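Flask grasp planner drops good candidates when the wrist camera is close

Posted by Imani Pruitt, November 23, 2022

I'm working on a pick step for a small round-bottom flask that sits in a red-orange holder next to a stirrer hotplate. The arm carries a multi-fingered hand. We have one fixed camera looking at the table and small cameras near the wrist or gripper. The planner is the grasp module in Stisiretti, and perception is a Draltau depth node feeding a segmentation mask.

Two views from the fixed camera, then two close ones:

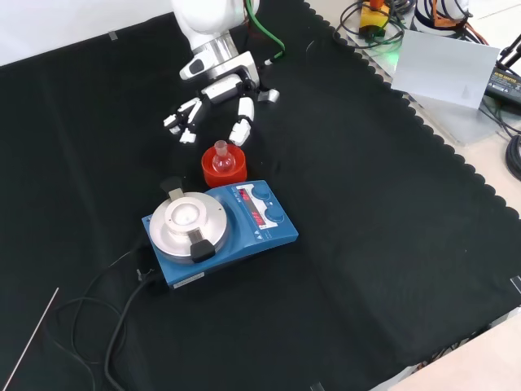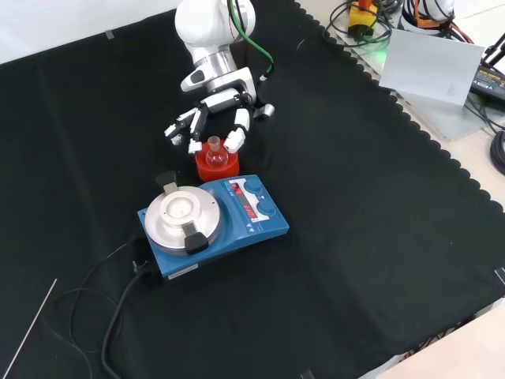
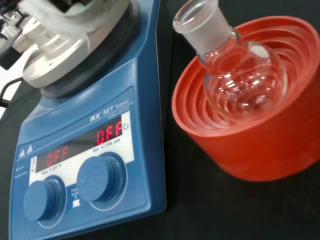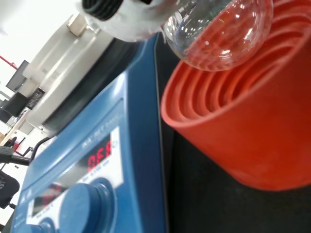
What happens

From the fixed camera the mask is stable and I get up to 12 grasp candidates on the neck. When I switch to the close camera for the final correction, most of them are thrown out as "in collision." The debug view shows a blob of points where the glass bulb should be, merged with the rings of the holder. The logged flask pose also jumps by 8 mm between updates, always toward the holder.

I've redone the hand-eye calibration and it didn't change anything. Voxel size is 6 mm. Is this a camera problem or a planner setting?

Shamim Dhanial

Mostly camera. You can see the holder through the bulb in your close view, and a depth sensor does the same thing. It returns the surface behind the glass, or nothing, or a mix. Your pose fit then gets pulled toward the holder, and that would explain the direction of the jump.

What worked for us:

1. Don't fit the flask from depth at all. Fit the holder, which is opaque and a strong color, and place the flask model in it at a fixed offset.
2. Mask the flask out of the collision cloud and add it back as a mesh.
3. Use the close camera only to correct the neck in the image plane. The frosted joint gives a decent edge. Keep height from the holder fit.
4. Add the hotplate as a fixed box, knobs included. A fingertip can come down near it on that side.

One catch — the fixed offset assumes the flask sits straight. It looks tilted in your third picture, so let the neck correction change the angle too, and limit it. We use 11 degrees.

Also drop the voxel size to something smaller than the neck radius. At 6 mm you lose a lot of clearance on a flask that small.

daly_idley

had the same thing, turned off collision checking for the last bit and it was fine. did break one flask

Shamim Dhanial

I wouldn't do that with a hotplate next to it. If you need the fingers to touch the holder, allow contact for that pair only and leave the rest of the checks on.

Imani Pruitt

Thanks. Fitting the holder first fixed the jump. I still lose candidates on the thumb side, but those look like real collisions — I'll try the smaller voxels next.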